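Opening and Sorting a Donated Desktop Computer
Student project report, Computer Hardware module
January 14, 2026

1. Background

Our group was given a donated desktop computer in December. It came from Humevent, a small office supplier that was replacing its old machines. The college had accepted 20 of them and each group took one. The aim was to open the case, work out what each part was for, decide which parts could be used again and write up the method so that another group could repeat it.

None of us had taken a desktop apart before. One member had changed the memory in a laptop at home. We read the hardware chapter in the course text by Kalogeropoulos before we started and used its safety list as our own.

2. Preparation

The work was done in the Brovlow workshop, which has long benches and good light. We had two sessions of practical time. Before the first one we agreed who would do what. One person handled the tools, one kept the notes and the rest labelled bags and checked the drawings.

The computer was unplugged from the mains and the power button was held in to discharge it. Everybody touching the inside wore a wrist strap clipped to bare metal. We used a Handau screwdriver set, which has a magnetic tray for small screws. Screws from different places went into separate paper cups with the place written on the side. This took longer than expected but it saved time later.

3. Opening the case

The side panel was held on by screws at the back. Two were stiff, and we had to change to a larger bit to avoid damaging the heads. Once they were out the panel slid backwards and lifted away. There was a good deal of dust near the front vents. We took the case to the extraction area and cleaned it with a soft brush before touching anything inside.

The next step was the power supply cables. We wrote a tag for each connector before pulling it. The largest plug on the motherboard has a clip on one side, and it must be pressed fully before the plug will move. We then removed the processor cooler, cleaned off the old thermal paste with alcohol wipes and lifted out the processor.
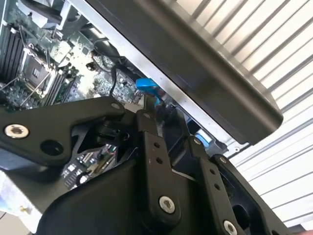 After this we compared the motherboard with the diagram in the course text. The processor socket was easy to find because of its metal frame and lever. The memory slots took more thought, as our diagram showed a simpler board with a different layout. We redrew it in pencil and marked the sockets, slots and main power connector on our own copy. The redrawn version is kept with our notes.

4. Sorting the parts

The parts were sorted into those to keep, those to test and those to recycle. The processor and memory went into anti-static bags and were put down for testing. The power supply was not opened, as this is against the workshop rules. The hard drive was handed to the technician for wiping. Cables with damaged clips went into the recycling box.

We filled in 14 labels in total. On 12 of them the description was agreed straight away. The other two were for small brackets we could not place at first. We later matched them to screw holes in the drive bay.

5. Problems

The paper cups were too light and one was knocked over in the second session. The screws were all found, but we had to compare threads to sort them again. Cups with lids would be better.

Our early notes used words such as "big plug" and "side clip", which were hard to follow a week later. We rewrote them using the names in the course text. We should have done this from the start.

6. Further work

The next task is to test the memory in a working machine and record the results in the shared spreadsheet. The case itself is sound and will be passed to the group doing the rebuild, along with the labelled screws and a copy of our motherboard drawing.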